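Vurau College of Applied Health
Supplements and Self-Care Products, Unit 6
Reading the label: claims, doses and the words in between

Handout for students. Please read it before the session and bring one empty package from home (a bottle, a box or a tube, it does not matter which).

1. What we cover in this unit

In Unit 5 we looked at how a supplement is made and tested for purity. Now we look at the package itself. Most customers decide in front of the shelf, and they decide by the label. A pharmacy assistant or health shop worker must therefore be able to read a label quickly and explain it in plain words.

We use two product names in the exercises: Cestton, a magnesium tablet, and Risidico, a throat spray with plant extracts. Both labels are printed in your course reader.

2. Three kinds of claims

A nutrient content claim tells how much of something is in the product. "High in vitamin C" is of this kind. It can be checked with a laboratory test, and usually there is a rule about when the word "high" may be used.

A structure or function claim tells what a substance does in the normal body. "Calcium helps build strong bones" is the usual example. In the United States such a claim on a supplement must stand together with a disclaimer, saying that the statement was not evaluated by the Food and Drug Administration and that the product is not intended to diagnose, treat, cure or prevent any disease.

A disease claim says that the product treats or prevents an illness. A supplement may not carry such a claim. Students often find this border difficult, so take a sentence and ask: does it name an illness, or a sign that people would understand as an illness? "Supports a calm mood" is on one side. "Relieves depression" is on the other side.

Between these there are soft words: supports, maintains, promotes, balances. They are allowed in many places, and they are also very easy to misunderstand. A customer who reads "supports the immune system" may hear "I will not catch a cold".

3. Dose and serving

The Supplement Facts panel gives the amount per serving, and the serving is chosen by the manufacturer. On the front of the bottle you may see a large number, for example 750 mg. On the back you find that the serving is three tablets. One tablet then has 250 mg. The label is correct, but the customer who takes one tablet believes that he takes three times more than he does.

Also watch the difference between the compound and the element. The Cestton label gives the weight of magnesium citrate on the front and the magnesium itself in the panel. These two numbers can be very far from each other, and only the second one can be compared with the daily value.

Vitamin D is still found in two units. To change international units into micrograms, divide by 40. So 2000 IU is 50 micrograms. Please learn this by heart, it will be needed in the written test.
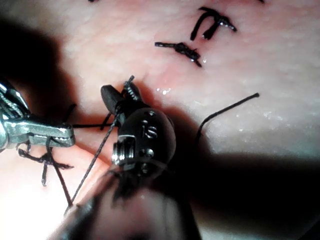
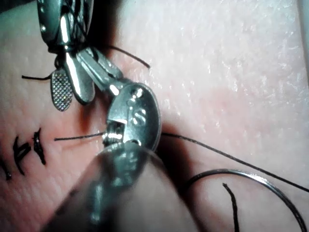
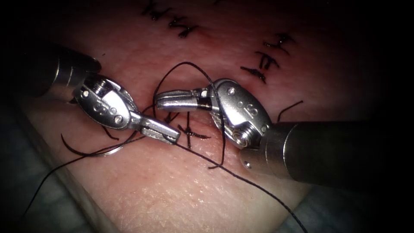 4. Products around a wound or an operation

Customers ask for supplements before and after surgery more often than you would expect. They want something "for the healing", and the shelf offers zinc, vitamin C, arnica, collagen and many creams. Some products can be a problem at this time. Fish oil, ginkgo, garlic in high dose and vitamin E are usually discussed because of a possible effect on bleeding, and St. John's wort because it changes how the body handles many medicines. The customer should tell the surgical team about everything he takes, also the things he does not consider as medicine, and the team decides what to stop and when. After the operation the question is often about the skin. If there are stitches, with knots and cut thread ends like those on the pink pad in the first picture, no cream, oil or powder should be recommended over them at the counter. Ask what the discharge paper says, and send the customer back to the clinic if it says nothing.

Words on the label to notice here are "recovery", "repair" and "regeneration". On a sports product they may refer to tired muscles, but a patient reads them differently. Redness that spreads, fever, pus or increasing pain are never a matter for a supplement – this customer needs medical care the same day.

5. "Natural", "pure" and similar words

"Natural" has no strict legal definition for supplements in the United States. It does not tell you that a product is mild or that it fits together with a medicine. "Clinically tested" means only that some test took place. Look for which product was tested, in what dose, and compared with what.

A "proprietary blend" gives the total weight of a mixture and the list of ingredients in order of weight, but usually not the amount of each one. The Risidico label has such a blend with 13 plants. From this label it is impossible to say if the customer gets a useful amount of any of them.

6. Exercise for the session

Work in pairs, with your own package and the Risidico label.

a) Mark every claim and write its kind next to it.
b) Calculate the amount of the main ingredient in one tablet, capsule or spray.
c) Find one soft word and write how a customer could misunderstand it.
d) Write two sentences you would say to a customer who will have an operation next month and wants to buy the product.

The reader is available at the Bakker library desk, shelf number 3373. Answers to a) and b) are discussed together. Part d) is handed in on paper before the October break, with both names on the sheet.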